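3.2 Setting and procedure of the handling sessions

The second part of our study deals with the way people sort small household objects when no sorting rule is given to them. Earlier work on free sorting has mostly used printed cards. Cards are easy to prepare and easy to score, but they take away weight and the need to reach for a thing. We therefore chose to work with real objects placed on a table, as Seixas did in his first study of kitchen drawers in Aguiar.

The participants were 40 adults, all of them living in Jestitz or in the villages near it. Each person came alone and stayed for one session. The session had two rounds, with a pause of five minutes between them. In the first round the person was asked only to "put together what belongs together". In the second round the same request was made again, but the person was told that a different answer was welcome. We did not use the words "group", "kind" or "type" in the instruction, as the pilot had shown that these words lead people to sort by material.

Before each round the objects were brought back to their starting order. The order was a loose one, with the objects spread over the middle of the table and the near side left free for sorting. We kept the same starting order for all participants. This has a cost, as Reisinger has pointed out to us: two objects which begin next to each other may stay together only from habit. We return to this question in Section 5, where the first and the second round are compared.

Speech was written down by hand during the session and checked by a second listener on the same day. Seven participants spoke very little, and for them we rely on the final position of the objects alone. Their sortings were not different in number of piles from those of the others, but they took more time -- in two cases nearly double.

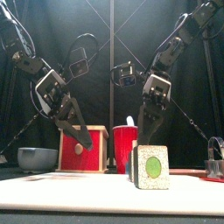

Jestitz, March

Figure 3. White tabletop with a small collection of objects across the middle, black backdrop behind.

The coding of the final piles was done by Américo Seixas and Brigitta Reisinger, who worked apart from each other. Each pile received one main label (use, place, shape, material or personal story) and, where needed, a second one. When the two coders did not agree, the pile was discussed, and if no agreement was found it was marked as open. Open piles are included in the counts of Table 2 but not in the comparison of labels. The label "personal story" was the most difficult to apply, as many participants began with a story and ended with a use -- for example, a spoon which first belonged to a grandmother and then was simply "for jam". In such cases we coded the last reason given.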